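Kolora Laundry Set: README and operator rules

Version 2, June 2018. Maintained by Miroslava Pavliuk. Replaces the January rules.

Contents
The set holds 400 episodes of a humanoid robot handling clothes at a front-loading washing machine. Episodes in folder 11 used the old labels and should not be mixed with the rest.

Before an episode
Open the washer door fully. Route floor cables outside the walking area. Keep all people out of arm's reach while the motors are live.

Handling the tray
One hand stays on the tray whenever it is off the floor. Keep fingertips clear of the door rim.
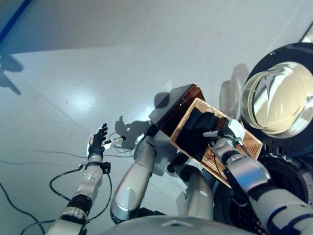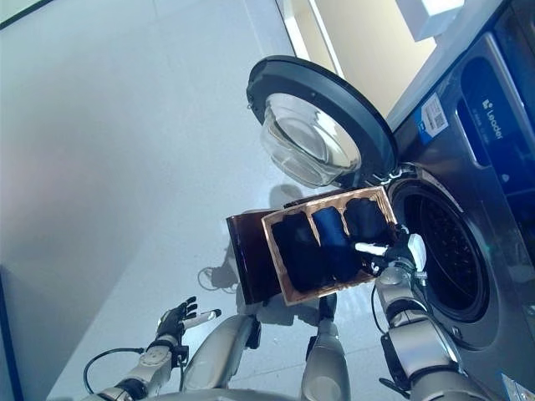
If the tray slips, stop the episode and mark it "drop". Do not catch it by hand. Do not restart from the middle; go back to the start pose and take a new episode number.

Labels
Use "load", "drop", "stop" or "other". An episode marked "other" needs a note in notes.txt. Rostyslav Zhuravel checked 33 episodes against the video and corrected the labels where the two disagreed.

Known problems
Arm shadows on the floor confuse the older segmentation script. Use the one in tools/zurnska.

Emergency stop
Anyone in the room may press it. Log the episode number afterward and leave the recording in the folder.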